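Karley Pond Notes
November, 7:40 am

1/ Good morning, fish people! I promised a thread on the insect meal trial over at Padden, and then I let it sit for most of the fall, so pour yourself something warm and I'll try to make it worth the wait.

2/ Quick background for the newer folks. Trout feed has leaned on fishmeal for as long as I've been around it, and fishmeal keeps getting pricier. Fly larvae can be raised on vegetable scraps, dried, ground up, and mixed into a pellet. Trout eat bugs anyway, so you can see why people got curious.

3/ Padden started with 1,000 young rainbow trout. Of those, 480 went on the larvae feed (mixed for us by Semaan, who were very patient with all my phone calls) and the rest stayed on the regular pellets. Same water, same feeding times.

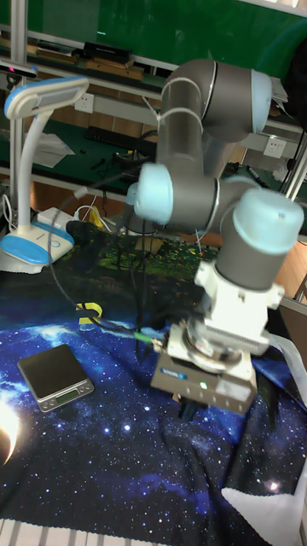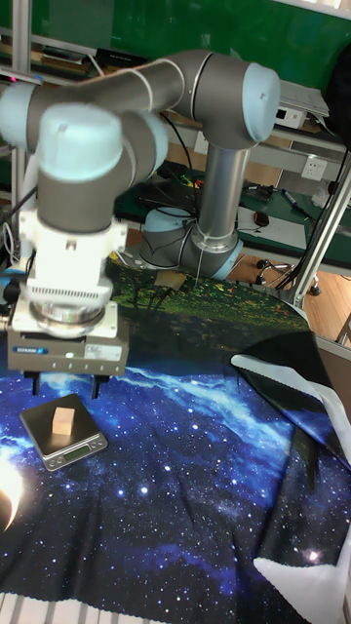
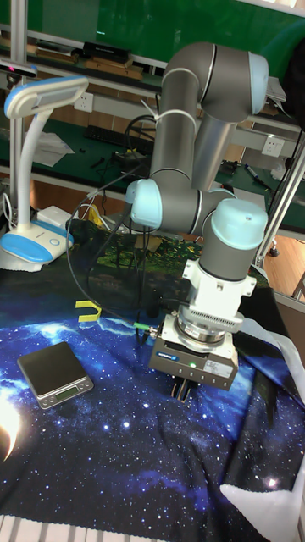 Fish Feed & Farming

4/ First thing we learned: the new pellets sink faster. The fish were used to rising for breakfast, and for the first few days a lot of food ended up on the bottom of the tank. Smaller handfuls, spread out more, took care of most of that.

5/ After eight weeks the two groups were close enough in weight that I wouldn't bet my lunch on either one. The larvae group was a touch lighter. I was hoping for better, I'll admit, but holding even on a lot less fishmeal is still pretty nice!

6/ The part I'm less happy about is the omega-3s. Larvae don't bring much of those along, so you have to add them back with fish oil or algae oil, and the algae oil is where the money goes. Ginow is trying a cheaper blend this winter and I'm dying to see it.

7/ Somebody always asks about taste. We cooked up a few from each side and I couldn't tell them apart, but I also put lemon and way too much butter on everything, so please don't take that as science.

8/ We moved 321 of the larvae-fed fish to the outdoor pond last week, and they'll stay on the same feed until spring. Cold water slows them way down, so don't look for big news from me before the ice is off. Ask me anything in the meantime, I do read the replies (slowly, and usually after supper).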